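Our Sorting Table in Altden: A Small Gallery

Welcome to the gallery page of our toy library. We lend toys and games to families in Altden and in the villages near the Nurnen road. Many people know only the front counter, so we want to show also the back side of our work, where every returned set is checked before it goes again on the shelf.

At this moment we have 324 sets in the catalog. A set can be a puzzle, a building game or simply a group of balls and rings for the youngest children. The small parts are the most difficult. They travel in pockets and under car seats, and sometimes they come back to us one month later in an envelope, for which we are always thankful. 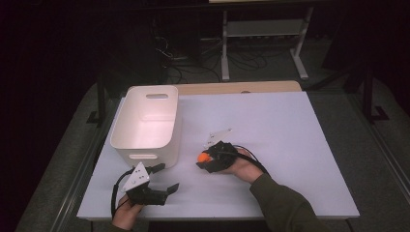 Altden, January

The orange ball and the white bin on the sorting table. The bin is still empty, with its oval handle openings at both short ends. We like the white board for this work, as a bright color is found on it very fast.

A few words about the bins. We bought the first ones from Juvar, in two sizes, and we stay with the same type so that they can stand one inside the other when they are not in use. The label goes on the short side, under the handle. Please do not remove it at home, even if it looks old.

The table stands by the rear wall of the Pálfi building, where we moved after the old room became too small. Sets are checked there in the afternoon from 4 to 5, and in this hour the counter is closed for returns. You may leave your bag on the bench by the door with your card number on it.

If you miss a piece at home, write us the number of the set and the color of the piece. We keep a drawer with single parts, and quite often the right one is already waiting there. For balls we need also the size, please measure across the middle with a ruler.

More pictures from the shelves and the repair corner will be added to this page in spring.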